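Section 4: Getting the old desktop ready for Sotham

Right, this is the bit where we turn a retired desktop into the box that looks after all your family photos. I've run Sotham at home in Wakevthorpe for a good while now, and I still think this section is the most fun (the scanning section is longer and, I'm afraid, a lot duller). If you bought your machine ready prepared from Titden, skip to step 6. Everybody else, start at the top!

What you'll need
A desktop computer you no longer use for anything important
A spare USB stick, which will be wiped
A network cable long enough to reach your router
A keyboard and screen, just for this afternoon
A notepad, because you'll be writing down a password and a number

CAUTION: The installer erases everything on the drive you point it at. Everything! If there are letters or tax papers on that computer, copy them off first and open a couple of the copies to check them. I lost a folder of holiday pictures this way, which was a silly start to a photo-saving project.

1. Pick a home for the box. It'll be on day and night, so choose somewhere with a bit of air and no radiator. Mine lives on a low shelf in the hall cupboard with the door propped open. Under a bed is a bad idea, all that fluff gets sucked straight in.

2. Make the USB stick. On your everyday computer, open the Sotham download page, save the installer and run the stick maker that comes with it. Choose your stick from the list and press Write. It sits at the same percentage for ages near the end, so go and put the kettle on and leave it be.

3. Look inside the case before you plug anything in. Switch off at the wall, pull the power lead, lay the tower on its side and take the side panel off. Check that the memory is pushed fully home and blow out any dust you find. There's no need to touch the processor. If it's all clean and everything's seated, put the panel straight back on and feel pleased with yourself.

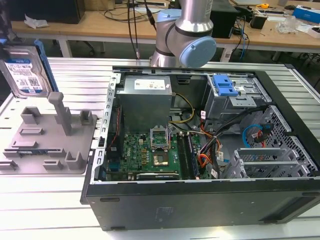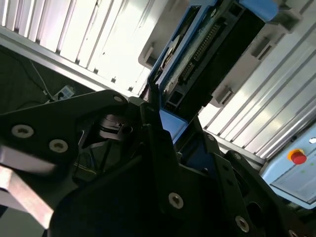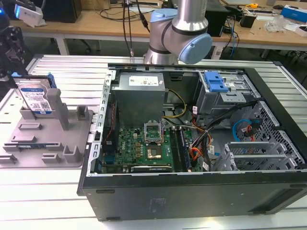 First and last: a Dell board with the metal bracket over the processor socket raised. Yours should be closed and latched before you go on.

4. Start up from the stick. Plug in the keyboard, screen and network cable, push the stick in and switch on. You'll need to tap a key to get the boot menu, and which one depends on the make (it usually flashes up for a second at the bottom of the screen, so be ready). Choose the USB entry. A plain grey page with the Sotham name comes up, and then a language list.

NOTE: If it goes straight into the old system, you were too slow, that's all. Restart and begin tapping the key the moment you press the power button.

5. Choose the drive. The installer shows each drive with its size. Read the sizes twice, then pick the one you mean to wipe. Sotham itself takes up 19 GB and the rest is yours for pictures. Press Install and stay nearby, as it asks for your time zone halfway through and waits until you answer.

6. Set the owner password. Make it long and write it on the notepad. The installer then shows you a box number (mine is 792) and you'll want that for adding phones in Section 5. If you forget to write it down, you can find it again under Settings, About this box.

7. Take out the stick and restart. You can unplug the keyboard and screen once you hear two beeps. From here on you do everything through the web page from your ordinary computer.

8. Do a small test before you load the lot. I used one album, 394 pictures from a week at the seaside, and let it run while we had tea. Open the album on your phone afterwards and flick through to the end. If some pictures are sideways, switch on Fix Rotation in the album menu and give it a few minutes.

CAUTION: One box is one copy. Please don't delete anything from your phone or your old discs until you've set up the second drive in Section 6!

If something's not right

No beeps at step 7: plug the screen back in and see what it says. Most often the stick has been left in.

The web page won't load: check the network cable clicks in at both ends. Then switch the router off, count to 4 and switch it on again.

Box shows up with the name Ankrah: that's the factory name used until you choose your own. Change it under Settings, Name, and press Save before you leave the page, or it goes back.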